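Murnance Shared Household Room
User Guide, Section 4: Wash Table and Basin

Document 406. Revised Sat 24 August.

4.1 Purpose of this section

This section sets out how the wash table is to be prepared, used and cleared. It applies to all residents and visitors of Murnance who use the table for rinsing kitchen utensils, small containers and grooming items. Laundry, hot cooking pans and pet bowls are covered in Section 5 and must not be brought to the wash table.

The table has no drain or water supply of its own. All water is carried to it and carried away again. Users are therefore asked to read the whole section before filling the basin for the first time.

4.2 Before you begin

1. Check that the table stands level and does not rock. If it does, adjust the feet as described in Section 2.

2. Wipe the tabletop with a damp cloth. Do not use scouring powder or steel wool on the wood.

3. Place the basin near the center of the table. Keep it well away from the edges, and leave space on both sides for items waiting to be washed.

4. Move cables and cords on the floor clear of the route you will use to carry water.

5. Set paper goods and anything in cardboard packaging to the back or side of the table before water is poured.

Note: The folding divider may be moved to give more room. It must be returned to its marked position before you leave.

4.3 Filling the basin

1. Fill the Nokine pitcher at the kitchen tap. Use lukewarm water unless the item label states otherwise.

2. Pour slowly against the inside wall of the basin. The fill limit is 2 quarts.

3. Add dish soap only if the item is greasy. For a simple rinse, use clear water.

4. Wait until the surface has settled before placing anything in the basin.

CAUTION: Do not lift or slide the basin across the table once it has been filled. Empty it first with the pitcher if it has to be moved.

4.4 Rinsing a ladle or other long-handled utensil

1. Hold the utensil near the upper part of the handle and lower the bowl into the water.

2. Let the handle extend over the rim. Do not press down on it, as the basin may tip.

3. Move the bowl gently from side to side. For dried food, leave it under water for 20 minutes and then use the dish sponge.

4. Lift the utensil straight up and hold it over the basin until it has stopped dripping.

5. Dry it with a clean Mägi towel and return it to its drawer. 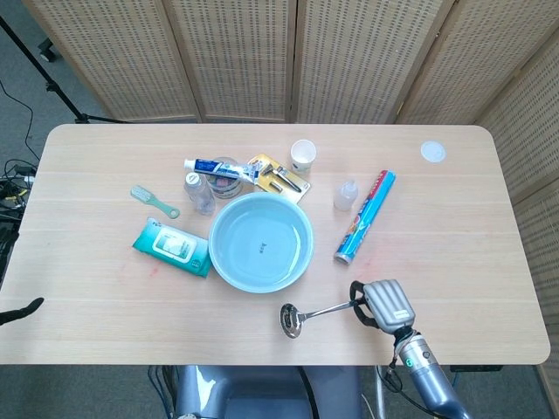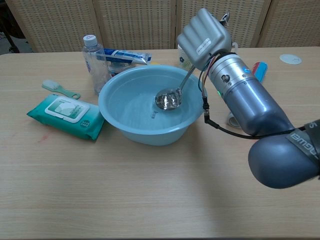 The light blue basin, with the wet wipes to its left.

4.5 Items kept on or near the table

Wet wipes. For hands and for small marks on the tabletop. Close the lid after each use so that the wipes do not dry out. Used wipes go in the trash and must never be flushed.

Brushes and combs. Remove hair before rinsing. Do not rinse a grooming item in water that will be used for kitchen utensils.

Bottles. Keep caps closed while the basin is in use. Any bottle without a readable label should be handed in at the front office and not poured out.

Toothpaste. Replace the cap and lay the tube away from the filled basin.

Plastic wrap. Keep the box dry. A box that has become wet should be replaced, as the cutting edge may come loose.

Packaged tools. Leave new tools in their packaging until they are needed. Open the package away from the basin and discard the plastic at once.

Paper cups. For single use only. Cups are not to be washed or stacked for later use.

4.6 Emptying and clearing

1. Remove all utensils from the basin and check that nothing remains on the bottom.

2. Bail the water into the pitcher and empty it at the utility sink. Do not use the restroom sinks, which drain slowly.

3. Wipe the basin inside and out, including under the rim.

4. Dry the tabletop, following the grain of the wood. Standing water will raise the surface and leave rings.

5. Return lids to their containers. Loose lids are to be placed in the tray supplied by Stovska.

6. Store the basin upside down on the lower shelf.

CAUTION: Water on the floor must be dried immediately. If it has reached a cable, do not touch the cable. Leave the area and inform the front office.

4.7 Care of the basin

The basin should be washed with mild soap at the end of each week. Boiling water and bleach are not permitted, as both weaken the plastic. A basin with a crack in the base or rim must be withdrawn from use and exchanged at the front office. Basins are inspected every April, and the result is recorded on the sheet inside the supply cabinet door.

For treatment of stains on the tabletop, refer to Section 6.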